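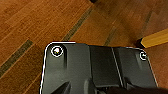
## Hi, we're Skorlow!

I started Skorlow in a spare room with one borrowed workbench and a stack of notebooks, and we've since moved to a proper shop on the Jistunia side of town (there's parking out back now, finally!). We sort, pack and tidy for people who are moving, downsizing or just plain sick of looking at the garage.

Most jobs take us a day. The biggest so far was 192 boxes, and I still have the labels. Our Muli plan covers 16 hours of help over a month, and you can split it up however you like.

Want to talk it over first? The first 30 minutes are free – drop in, or write to us through the contact page!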